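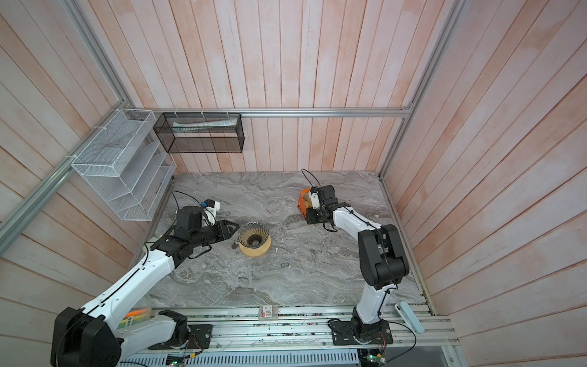
Wire mesh organizer and basket held with cable ties

Istico is a role-playing video game developed and published by the studio Duangkaew. The player leads a party of travellers through the island kingdom of Femcombe, whose royal family has disappeared after the fall of the port city Soltitz. The game is known mainly for its English script, which exists in two versions with different names for many of the same persons and places.

Gameplay
Istico uses turn-based battles seen from the side. Up to four characters can take part in a battle, and the others wait in the wagon, from where they may be exchanged at the beginning of a turn. Characters do not learn magic by gaining levels. They receive it from songs, which are taught by musicians in the towns and must be practised at an inn before they can be used in battle. A practised song stays with the character permanently, but only one song from each musician can be carried at the same time.

The story is divided into 13 chapters. Most of them can be played in one order only, but the sixth and the seventh may be exchanged, and the dialogue changes a little depending on which one was finished first.

Plot
The ferryman's daughter Orsa finds a sealed letter addressed to the king of Femcombe. When she brings it to the capital, she learns that the throne is empty and that the regent has forbidden all travel to Soltitz. She goes there by the old salt road and meets the survivors of the city, who live in the cellars under the harbour. Their leader, called the Warden in the first English version and the Steward in the second, recognizes the seal on the letter as his own.

The second half of the game follows the search for the royal family in the northern islands. In the final chapter the regent is revealed to be the king's younger brother, and the player must decide whether the letter will be read to the people or burned. The decision changes the closing dialogue, but not the last battle.

English translation
The first English script was prepared inside the studio. Names of places could have no more than eight letters because of the size of the text window on the map, and several were shortened in a way that made their meaning difficult to understand. The mountain pass "Old Bellfounder's Way", for instance, became "Bellway", and players commonly took it for the name of a person, as one character says that he has "come from Bellway with nothing".

The revised script was written by Kálmán Pap and released as a free update on Friday, December 16, 2022. The text window was made wider for this update. Pap restored the long place names and corrected 494 lines of dialogue, among them the speech of the harbour survivors, who had spoken in rhyme in the original and in plain prose in the first translation. He kept the name Soltitz unchanged, although its spelling does not follow the pattern of the other towns.

One disputed point is the word "Femcomber". In the first script it is used for any inhabitant of the kingdom, while in the revised script it means only those born on the main island. Some item descriptions were not adapted to this change, and both meanings can therefore be found in the present version.

Music
The soundtrack has 32 pieces. Each musician's song is also heard as the background theme of the town where it is taught, usually at a slower tempo. The Soltitz theme has no song connected with it until the tenth chapter.

See also
List of characters in Istico
Side-view battle system
Video game localization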